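Workshop notebook, Jillthorpe store room
12/22/20
Cardboard boxes: sorting, flattening, what to keep
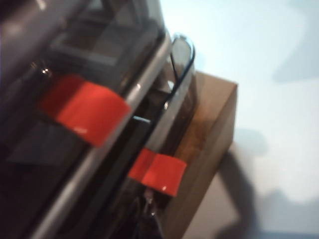 Brown box by a white surface, at an angle.

I start this entry with the boxes, as they take now more space than the things we put in them. The last delivery from Drolline came in too many of them, and I had promised in February already that I would make some order. So today I did it, and I write down how, that the next person does not need to begin again from zero.

Sorting first. I made one pile for boxes with good corners and one for boxes that go to recycling. A good corner means that I can press it with my thumb and it does not stay pressed. I know it is not a scientific test. I tried also to weigh the boxes before and after one night in the store room, to see if they take the damp, but our small scale goes only to 800 g and the bigger boxes are over it. To be repeated when the other scale is back from the office.

Kept: 12 boxes, all single wall. They are flat now, standing on the long side behind the Stornuron shelf. Please do not lay them on the floor. The floor near the door was wet twice this autumn and the bottom box became soft like bread, and we found it only when it was lifted with full weight in it.

Old labels. I remove them when they come off easily, otherwise I cross them with thick marker, both the address and the bar code. Last month a parcel went back to Drolline because the driver read the wrong side. With warm air the glue becomes soft, but it takes long and the paper layer of the cardboard comes off with it. I do not recommend it for the boxes we want to keep. Marker is enough.

Closing the bottom. I compared two ways, on the same size of box:
a) one strip of tape along the middle seam, going down the sides for the length of a hand
b) the same, and one more strip across each end (the H shape)
I filled each box with 7 kg of the old catalogues and lifted it by the lower edges. Way (a) opened a little at one end on the third lift. Way (b) stayed closed until I became tired of lifting. One box for each way is very few, I know this. But I will use (b) for everything heavier than books for one shelf.

Folding the flaps one under the other without tape, as we did until now for the top, is fine for storage in the room and not fine for transport. The last flap always has a crease afterwards and does not lie flat again. I have noted this before, I think on the page about the Rimkutė order, but I could not find the page.

Height on the shelf. Two boxes on top of each other, no more. I had three for the lunch time and the side of the lowest one was already going out in the middle. When I put my hand on the wall of the box I could feel that it was not straight. With paper pushed into the empty corners inside it was better. Crumpled paper works well if it is pressed in hard. When I only laid it on top it did nothing at all.

Cutting. For the boxes that are too tall I cut the corners down with the knife to the new height, then scored the outside of the wall with the back of the blade and folded it in. The score must be along a ruler. I did one by eye and the lid does not close on one side, so I use it for the offcuts. Change the blade earlier than you think. The old one was tearing the brown paper and leaving fluff on the bench.

Writing on the box: on the short side and on the top, in big letters, what is inside and the date. The long side is turned to the wall on our shelves, so writing there helps no one. I had written on the long side of four boxes before I remembered this.

Still to do:
- tape, the wide one, only one roll left. To order with the next things from Drolline.
- ask if the recycling takes the boxes with plastic tape on them or if we must pull it off
- cut a piece of board for under the flat boxes, behind the shelf
- repeat the lifting with more boxes, and also with the paper tape
- find the Rimkutė page and put a note to it here

The knife is back in the drawer with the cap on. The flattened boxes for recycling are tied with string by the back door, two bundles, and can go with the next collection.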